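Choosing a gripper before buying one

Reading time: 6 minutes
Last updated: May

The engineer who runs gripper trials at Plernico works from a desk with two monitors and a mug that never seems to leave the left-hand side. Most of the job is done on those monitors. Plernico is a small firm in Pudurby that advises kitchens, canteens and food-packing businesses on whether a robot arm would be any use to them, and if so which arm and which hand to put on the end of it. The engineer asked not to be named, as the work is done by a team and the customers know the firm and not the individual.

We spoke for most of a morning about how you compare one gripper with another when you have very little money and not much floor space.

"People ring up and ask for the best gripper," the engineer said. "I ask them what they want to pick up. Quite often there's a long pause."

The current round of trials compares two designs. The Olex is a plain two-fingered gripper with flat pads that close in parallel. The other, which the team calls the Lytvynenko after the workshop that makes it, has curved fingers with a bit of give near the tip. The Olex is cheaper and easier to mend. The Lytvynenko is kinder to things that are an odd shape. That much was known before anyone ran a trial, and the engineer was keen to say that the trials were not set up to prove it again.

"What we wanted to know was where each one stops being reliable. Everybody's gripper can pick up a block. Small sticks lying at an angle are much harder. The fingers have to come down on either side of a thing that's barely wider than the pads, and if the wrist is a few degrees out, you push it away."

The team starts in simulation. A model of the arm, the table and the room is built on the computer, small objects are put out at different angles, and the arm is asked to pick them up, one after another, 200 times for each gripper. Only the designs that do well enough are then mounted on a real arm in the workshop downstairs.

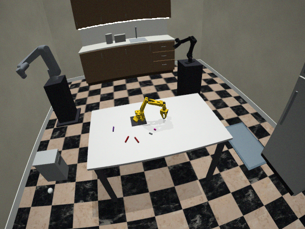
"I was against simulation for a long time," the engineer said. "I came from the workshop side. I thought if you wanted to know whether a gripper held a thing, you should give it the thing to hold. And I still think that, for the last stage. But I was spending whole days putting sticks back on a table."

What changed the engineer's mind was a trial that went wrong. An early run of the Olex on the real arm gave very good results, and the customer was told so. When the team repeated it, the results dropped sharply. The person resetting the table had been laying the sticks down neatly, all pointing much the same way, without meaning to.

"You can't help it. You put things down tidy. The computer doesn't care about tidy, it'll put a stick down at any angle you let it. As soon as we did that, the numbers were a good deal worse and a good deal more honest."

I asked how the two grippers had come out. On blocks there was nothing in it. On sticks, the Olex missed 40 of its 200 tries in simulation and the Lytvynenko missed 9. The engineer read the figures off a sheet and then spent longer on what they left out than on the figures themselves.

"That sounds like an easy win. But the simulator is generous about soft fingers. It treats the tip as if it bends the same way every time, and a real one doesn't, it gets tired and it gets greasy. So I'd take the 40 more or less at face value and I'd be careful with the 9."

The real arm bore this out to some extent. In the workshop, the Lytvynenko was still the better of the two on sticks, though by less than the simulation had suggested. The Olex behaved almost exactly as predicted. The engineer has come to see that as a point in its favour.

"If I can predict how a thing will fail, I can plan round it. With the Olex, nearly all the misses were the same miss. The wrist came in at the wrong angle and one finger landed on top of the stick. You can fix that in the controller."

The controller has taken up most of the past few weeks. The team had been using a simple one that took the position of each object, moved the hand above it, went straight down and closed. The newer one works out which way the object is lying and turns the wrist to match before it starts to come down. It is slower, adding some 2 seconds to each pick, and on a busy packing line that would be too much. In a canteen kitchen the engineer thinks it would hardly be noticed.

"We argued about that here. One view was that if you need a slower controller to make the cheap gripper work, then it isn't cheap. The other view was that the controller is a cost you pay once, and fingers wear out for ever. I lean towards the second, but I can see both."

Where the arm is fixed matters as well, and the engineer thinks it gets too little attention. An arm in the middle of a table can reach all round itself, which looks sensible on a drawing. It is also poor at picking up anything very near its own base, as the elbow has to fold right up to get the hand there. Set the arm on a pedestal to one side and that problem goes, but the far corner of the table may then be out of reach.

"Customers look at the reach figure on the data sheet and draw a circle. It's really more of a ring, with a hole in the middle. I've had to tell people that the spot where they wanted to put the cutlery tray was in the hole."

Cameras came up only towards the end. In simulation the controller can simply be told where everything is, and for the first stage the team lets it be told. The engineer called this cheating, but useful cheating, as it keeps the gripper's mistakes apart from the camera's. When a camera is added later, any new misses can be put down to it with some confidence.

"If you put it all in at once, you've got a bad result and no idea whose fault it is. I did that for my first year and learned very little."

The harder question is colour and shine. Bright pieces on a plain white surface are about the easiest thing a camera could be asked to find. A steel spoon on a steel worktop is another matter, and the engineer does not trust the simulator's reflections enough to draw anything from them. Those trials will be done downstairs, on real worktops, with the lights both on and off.

Would the firm recommend one of the two grippers yet? The engineer was cautious. For a customer handling packets, boxes and straight-sided tubs, the Olex with the simple controller would do the job. For loose cutlery or anything thin, it would be the Olex with the slower controller, or the Lytvynenko if there is someone on site willing to change the fingers when they wear.

"And some people should be told not to buy either — we do say that. There was a kitchen that wanted an arm to put lids on tubs. They needed a different lid."

The next round adds wet objects, which the simulator handles badly, and a third gripper that works by suction. The engineer does not expect suction to do well on sticks but has agreed to run the full 200 all the same, starting as soon as the workshop arm is back from having its wrist seal replaced.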